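Setting up road closure alerts in Prundotura

I do my van rounds with this app every week, so I've written the steps the way I'd show a mate.

1. Open Prundotura and tap Routes, then Add a regular trip.
2. Type in your start and finish. Mine ends at the Fekete car park, and it wants the full postcode!
3. Tap Closures and set the warning to 3 hours. I had mine on one for ages and kept meeting cones (very annoying with a full van).

Note: one-way changes are a separate switch, lower down the same page. Turn that on too.

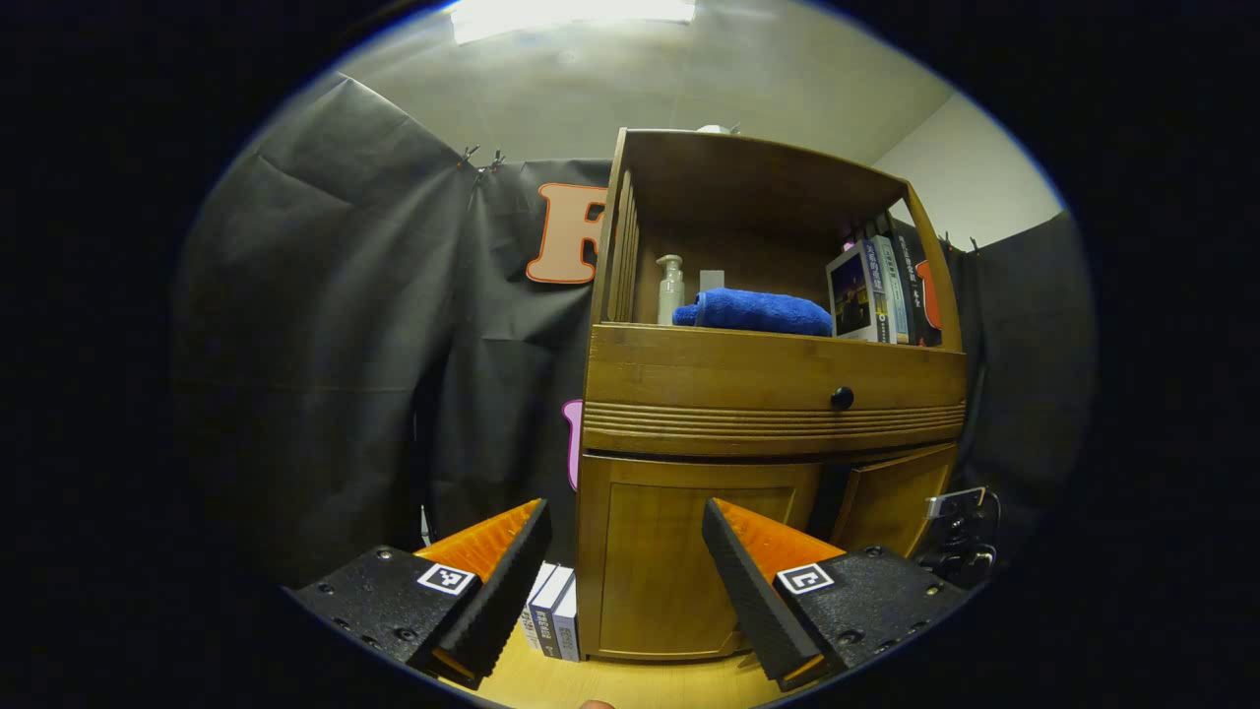 Botond Gulyás wrote to tell me that step 3 didn't stick on his phone until he'd pressed Save twice, and that he'd lost his diversion round the Sustex roundabout as well. Same on mine now I've checked, so press it twice.

4. Go back to Routes and look for the orange cone next to your trip. If it's missing, repeat step 3.

Caution: set all this up while you're parked, please. The alerts read themselves out once you're moving.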